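Community mourns former councillor Urszula Szewczyk

Bonby Regional Council has expressed its condolences to the family of former councillor and deputy mayor Urszula Szewczyk, who died in November at the age of 86.

Mrs Szewczyk represented the Camenzind ward for 17 years and served two terms as deputy mayor. She was the first woman elected to the ward and remained its longest-serving representative at the time of her retirement.

Mayor Konrad Stöckli said the late councillor had been held in high regard by members on all sides of the chamber.

"Mrs Szewczyk was courteous in debate and very well prepared," Mayor Stöckli said. "She read every page of every agenda, and officers learned to expect a telephone call before breakfast if a figure did not add up. On behalf of the council, I extend our sincere sympathy to her husband, her children and her grandchildren."

Flags at the civic centre and the Camenzind branch library were lowered to half-mast on the day of the funeral, and councillors observed a minute's silence at the opening of the ordinary meeting.

Mrs Szewczyk worked as a district nurse before entering public life. She stood for council after the proposed closure of the Merkero Street health clinic, and the retention of that clinic was the subject of her first motion. The motion was carried by a single vote. The clinic has since been extended twice and continues to operate from the same site.

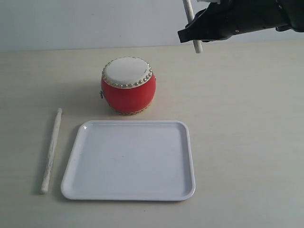
During her time in office she chaired the library and recreation portfolio, oversaw the establishment of the mobile library service to outlying properties, and argued for the sealing of the Vima Road, a project completed in her final term. She was also a patron of the district's senior citizens' centre, where she continued to attend the fortnightly luncheon until last year.

Former councillor Emil Zwahlen, who sat beside Mrs Szewczyk in the chamber for 12 years, said the two had disagreed on most rating matters and had remained close friends throughout.

"She voted against nearly everything I put up, and then she would drive me home," Mr Zwahlen said. "My wife and I will miss her dreadfully."

Mrs Szewczyk is survived by her husband, to whom she was married for 67 years, as well as four children and their families. The family has thanked residents for the many cards and flowers received, and has asked that any further tributes take the form of a donation to the Camenzind branch library.

A condolence book is available for signing in the foyer of the civic centre and at the library during normal opening hours until the end of the month. Residents who are unable to attend in person may forward a written message to the office of the chief executive, Seraina Hämmerli, and these will be bound with the book and presented to the family.

Council will consider a proposal to name the reading room at the Camenzind branch library in Mrs Szewczyk's honour at its next ordinary meeting. Written submissions on the proposal will be accepted until 5 pm on the day before the meeting.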